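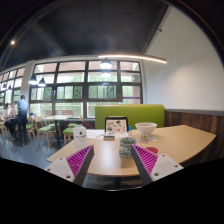
Gaber Contract Desk, reviewed after one lease, one loan and one very long argument with a contractor

Reviewed Sunday, August 2, 2026

I rent out the upstairs half of a two-family house and do a little bookkeeping for other people, so I sign more paper than most and understand less of it than I would like. Gaber sells Contract Desk to people like me. You upload an agreement, it marks the clauses it thinks could hurt you, and it gives you a plain-language version beside the original. The personal plan is 17 dollars a month. There is a business plan at 30, and the sales page works hard to make you feel foolish for not taking it.

I took the cheap one and fed it everything I had signed since November.

The lease first. It was a form I bought years ago and have been patching ever since, and the software caught that two of my patches disagreed with each other. One paragraph gave the tenant 10 days to fix a breach and a later one gave none at all. Fair enough, I had missed that, and so had two tenants. It also put a red flag on the late fee, with a note saying that fees of this kind "may not be enforceable in some jurisdictions." Which ones? I had typed in my state when I made the account. The note was the same when I switched to a different state to see what would happen. I tried four. A warning that reads the same everywhere is a disclaimer with a red border.

The contractor agreement was where I lost patience. It has a clause saying that if the owner lets one missed deadline slide, she hasn't given up her right to enforce the next one. Lawyers call this a no-waiver clause and it is in nearly everything. Contract Desk translated it as "You can miss deadlines without losing your rights." I read that three times. It has the wrong person missing the deadlines. If I were the contractor and I trusted the right-hand column, I would think I had been handed a free pass. I reported it with the little thumbs-down button and got an automatic thank-you. When I ran the same file again a week later the sentence was still there.

The loan document was a promissory note to a relative for 2623 dollars, a single page. The program raised nine flags on that page. One of them told me the note contained no arbitration clause, and another, further down, suggested I be cautious about arbitration clauses.

I had used Prener before this, which is older and uglier and doesn't translate anything. It compares two versions of a document and shows you what changed. It missed nothing that I could find, mostly because it attempts so little. I also spent an afternoon with the free tier of Sindulgate, but it wanted my phone number before it would show me results and I closed the tab.

Some things about Gaber I did like. Search is quick, even on scanned pages. Defined terms are handled well: hover over "Premises" or "Completion Date" and you get the definition, so you don't have to flip back to page one, and it found a capitalized term in my lease that was never defined anywhere. Exported notes come out as a clean file with paragraph numbers, handy if you are going to pay a real attorney and would like to pay for less of her time.

The privacy terms deserve a slow read. Uploaded files are kept after you delete them "for a period consistent with our service needs." I ran the company's own terms through the company's own product and it gave that sentence a green check.

Cancellation took two screens and a survey. The confirmation email came from Rerkunley, apparently the billing company, and I nearly threw it out as junk. Look for that name on your card statement too.

Would I pay for it again? For a month, maybe, if I had a thick stack of old forms to clean up and wanted the contradictions and undefined terms found for me. I would keep the right-hand column hidden, which you can do under View, and read the left one myself.

Two and a half stars. The half is for the hover definitions.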